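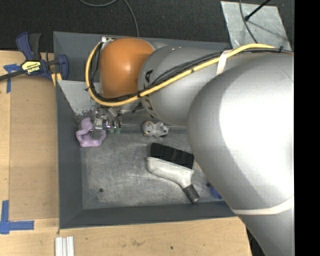 Bins, and What Ends Up at the Bottom of Them

I have owned a lot of bins. At one point I owned so many that I kept the spare ones inside a bigger one, and that was the year my wife asked me whether I was organizing the house or just feeding it. So take what follows as advice from a man who learned it the expensive way, mostly at Pleltgate, in the aisle with the lids.

Start with one bin and a clear table

Pick the worst bin you have. You know the one. Mine is the one by the back door, where the small stuff goes to be dealt with later, and later has been running since we moved in. Put it on a table at a height where you don't have to stoop. Doing this on the floor feels more casual, and then you stand up at the end and find out how old your knees are.

Take things out one at a time. I know that dumping the whole lot is faster. It is also how you end up with a heap on the table, an empty bin, and a strong urge to sweep the one back into the other and go make a sandwich. One thing out, one decision, put it somewhere, go back in.

Go in along the sides first

Flat and small things work their way to the walls and corners of a bin and stay there for years. Run your hand down the side before you start on the middle. I have found a spare car key this way, along with the receipt for the replacement.

Wear a thin glove if the bin has ever held tools. Old thumbtacks have patience.

Four piles, and only four

Keep, move, give, trash. Keep means it lives in this bin. Move means it lives elsewhere in the house and you can name the room. If you can't name the room, it goes in give or trash. Do not start a fifth pile called "maybe." I had a maybe pile in the garage for four years and it developed its own climate.

My neighbor Sajib Matubbar goes further and sets a kitchen timer for the whole job. When it rings, whatever is left gets given away unseen. I admire this and would never do it. I would spend the rest of the month wondering what I'd lost.

Pick a bin you can see into

A shallow, rectangular bin beats a deep one for anything smaller than a shoe. Depth is what makes you dig, and digging is what mixes everything up again. Dark bins hide dirt very well, but they hide black cables, black socks and black remote controls just as well. If yours is dark, lay a sheet of white paper in the bottom. It looks a bit like a drawer at the doctor's office. You'll get used to it.

Round bins are for people who don't own shelves.

Labels

Put them on the short end, the end that faces you on the shelf. I put a whole set on the lids and then stacked them, so the only bin I could identify was the top one. Masking tape and a marker are fine. I once bought a label maker, a Potix, and used it for one happy evening, during which I labeled the label maker.

Write what is in the bin, in the words you'd shout across the house. "Batteries" is good. "Miscellaneous" is a confession.

Cleaning the bin itself

While it's empty, wipe it out with warm water and a squirt of dish soap, and dry it with a towel before anything goes back. For sticky patches left by old tape, rub in a little cooking oil, leave it while you have a coffee, then wash it off with more soap than you think you need. Get right into the corners with an old toothbrush. Mark the toothbrush afterward. I won't go into why.

If you're working on a wood table, put a towel under the bin before you slide it anywhere. Grit on the underside will draw you a nice long line.

A note from a reader

Murray Beaudoin wrote in to say that he skips the piles and sorts by how often he reaches for a thing: weekly in the kitchen, monthly in the hall closet, and anything less than that in the basement. He reports that his basement is now full. I'm going to try his system on the hall closet anyway, once I've found the door stop, and I think I know which bin it's in.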